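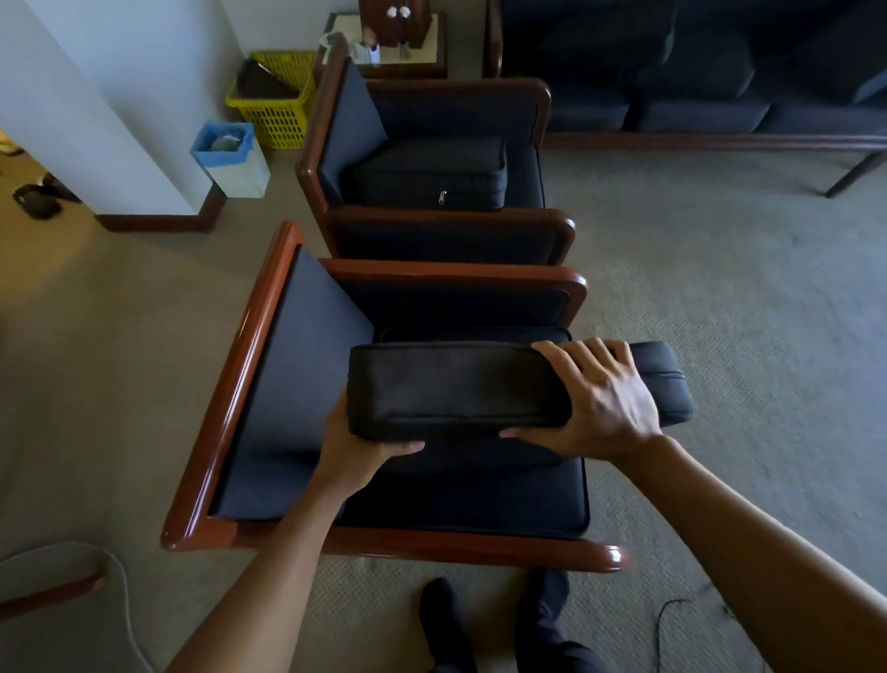

Mimholm armchair and replacement cushions, reviewed after five months

We bought two Mimholm armchairs for the waiting room at the practice, along with the three-seater from the same range. The chairs have a show-wood frame in a glossy reddish brown and navy upholstery on the sides and back. I chose them over the Fraser, which was cheaper but had a fixed seat. On the Mimholm the seat cushion lifts out, and with a carpet to vacuum and people eating crisps, that mattered.

Delivery took longer than promised. The chairs came in March, one of them with a small scratch underneath the front rail. Annick Poulain at the shop took a bit off the bill and I left it at that.

Comfort is good for half an hour, fair after that. The seat is on the low side. My mother-in-law is 156 cm and likes it, but taller patients tend to perch. The sides are padded all the way down, so you don't get wood against your leg. The back is firm and quite upright. I'd call it a sitting chair, and nobody will fall asleep in it.

For the height problem I ordered an extra cushion, the Desia 3076 in black. It is a thick, firm rectangle with rounded corners. It doesn't match the navy, and side by side you can tell, though under the evening lights it passes. Placed on top of the seat it makes getting up a good deal easier. It does slide if you shuffle about. A strip of non-slip mat underneath sorted that out. The Desia 3161 is meant to be softer, but I haven't tried it.

The polished rails show fingermarks. A dry cloth gets them off, and we do it at closing time. Fluff shows on the navy too, mostly along the seams.

Kimie Aoki on reception wanted the matching side table as well. It's small, with a cream top and dark edging, and takes a lamp or a few magazines but not both.

Four out of five for the chair, three for the cushion. I would buy the chairs again, and ask for the higher seat if they ever make one.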